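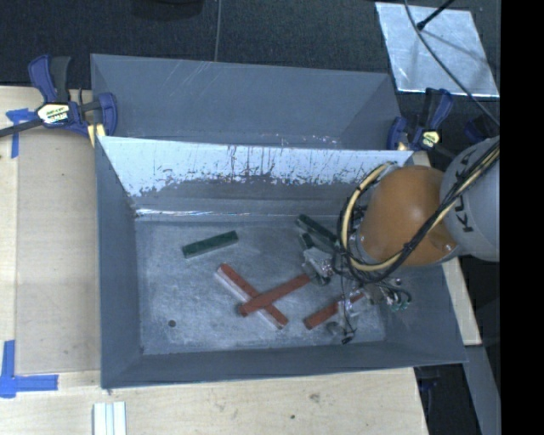 Kjell Lunde wrote after the July run-through that the section on galvanised surfaces was too kind to zinc, and that a maintenance audience would want the failure cases first. Order changed accordingly.

Slide 2. Scope. Indoor storage and handling containers in sheet steel. Outdoor structures are left out. So is stainless, apart from one question that always comes up at the end.

Slide 3. How a coating wears. Separate two things that get written up as one: abrasion, where the load takes the coating off, and corrosion, where moisture gets at what is left. Scratches look alarming and often stop within the zinc. Say that a visual check alone can't settle it. Thickness gauge, same points each time, readings logged.

Slide 4. Tudport figures. 315 containers inspected, 60 withdrawn. Of those 60, only 8 had gone through at the base. The others had damaged rims or split seams. Pause here. Most of the room will have expected the opposite.

Slide 5. Seams. Folded joints hold water after washing. Tandero changed to draining them upside down overnight and left everything else alone. Don't claim a percentage, they didn't measure one.

Slide 6. Cost per 1000 lifts. Read out the bottom row only. The table is in the handout. If asked about the Gatska liners: they cut abrasion but trap grit underneath, and the trial was too short to say more.

Slide 7. Repair or replace. Cold zinc paint is fine on a cleaned rim. On a floor that takes sliding loads it goes quickly. Emrys Lewis disagrees and will probably say so; give him the microphone.

Slide 8. Stainless. Short answer: wet areas, yes. Dry stores, hard to justify.

Skip slide 9 if running late. Contact details for Ó Dálaigh are on the back of the handout.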